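A few posts about what I do in the evenings at the moment, because two people asked after the last thread. I collect examples for a learning system at Gurnen. The task family is called "desk order" and it is more difficult than the name promises. 2023-10-26

1/ The aim is easy to say. The system should see an untidy desk from the height of the eyes and learn what hands do to make it tidy. For this it needs many recordings of ordinary people at ordinary desks, each one from the first touch to the last.

2/ We are at 1,171 recordings. It sounds a lot to my family. To the people who train the model at Prutdale it sounds like a beginning.

3/ Of these, 227 were sent back to us in the first check. The most common reason was that the hands went out of view. A person tidying looks already at the next thing while the hand is still putting down the last one. I do this also, and I had no idea before.

4/ So now I have a rule for myself: the eyes stay with the hand until the fingers open. It feels very slow for the first minutes. After that it becomes a kind of habit, and I have caught myself doing it in the kitchen. 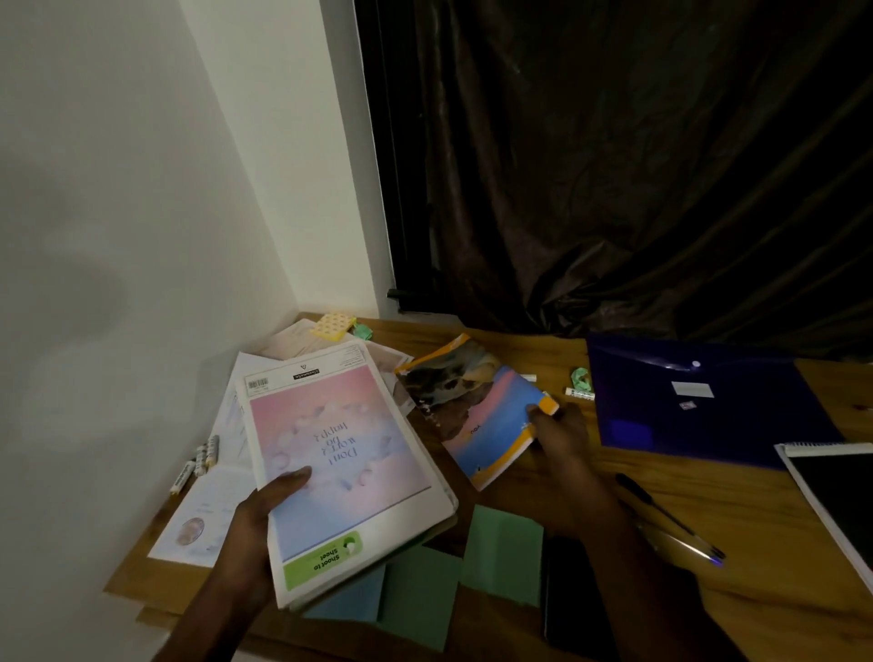

5/ Paper goods are the hardest class in our list, and I asked to have more of them. A cup has one shape from most sides. A notebook is closed, open, bent, on its back, under another notebook. It can also be the wrong way up, like the "Don't worry be happy" one in my left hand, and the label we write must still say "notebook" and must still say which hand. With the right hand on a second notebook at the same moment, there are two labels running side by side, and they seldom end together.

6/ The labels are done in a tool called Geveo. You mark the start of a grasp, the end of a grasp, the object, the hand. My complaint is that the list of objects was made by someone who likes order very much. There is "folder", there is "document wallet", there is "file". I have used all three for the same thing in one evening and was rightly corrected.

7/ Loose sheets have no good answer yet. If I lift three sheets together, is it one object or three? At first we wrote one. Then the guide was changed to "stack", and we had to go back through the old recordings and write it again. I did not enjoy that week.

8/ A question I get often: why not put everything neatly on the desk before you begin, so the labels are easier? We tried it, for 7 recordings. The model trained on the neat desks did well on neat desks only. When it met a real heap it chose the pen on top and then stopped.

9/ The other question is whether it is boring. Sometimes, yes. But I notice small things now. Most people I have watched take the big flat items first and leave the pens for the end. I take the pens first. Both ways go in, and neither is marked as correct.

10/ Next comes the Bodin set, which is the same work with drawers. We should start in December if the guide is ready. I have read the draft, and it has a whole page on what counts as a closed drawer. I have sent them my remarks on it.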